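Let the gripper say it doesn't know

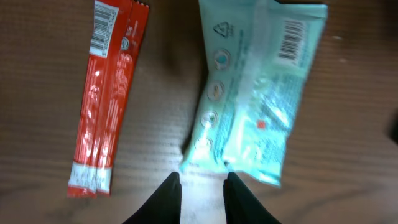
Manipulation Software Group, Fenddale Robotics Lab
Opinion, by Sunita Boateng, 10 August 2023

I want to make a case for uncertainty as a proper output of a grasp planner, and I want to make it with snack wrappers, which I have grown very fond of this year.

Crinkly film is a wonderful problem. The wrist camera sees bright patches where the plastic catches the light, and every one of them moves when the arm moves. A red wrapper with white highlights all down its length can look like three objects or none. A pale green packet with a shiny surface throws back so much light that the edge you most want, the sealed strip at the bottom, is often the part the segmenter is least sure about. And both are lying flat, so there is hardly any height to help you!

Our planner, Sustow, used to deal with this in the way most planners do. It scored its candidate grasps, picked the top one and went. The score was a single number out of 100, and we all treated it as if it meant something. When Ingrid Haverford went through the logs last December she found that a grasp scored 59 on a cardboard box and a grasp scored 59 on plastic film had almost nothing in common. The first was a dull but sound grasp. The second was a guess. We had thrown away the spread and kept the average, and then spent weeks tuning the average.

So we stopped doing that. Sustow now passes on a score and a width, and the controller (Tillman, for those who have met it) is allowed to read both. If the width is small it closes the fingers. If the width is large it shifts the wrist a little and looks again before doing anything. The change to the controller came to 2 functions. I have written longer commit messages.

What I love about this is how much easier it makes the conversation between the perception people and the control people. We used to argue over whose fault a dropped packet was. Now the width is there in the log, and if perception said "I can't see this edge" and control went ahead anyway, we know where to start reading.

There are fair objections. A second look takes time, and Brovinside, our test rig, has a cycle target like any other. You can also set the threshold so timidly that the arm peers at a packet all afternoon, which we have managed. Ingrid thinks a better depth model would make half of this unnecessary, and she may be right about boxes. I don't believe it for film. Glare belongs to the packet, the lamp and the camera together, and I would sooner have software that can report it than software trained to hide it.

If you write planners, please try it on your own worst objects. Log the width for a week before you let anything act on it, then sort by it and open the top entries. Ours were nearly all wrappers.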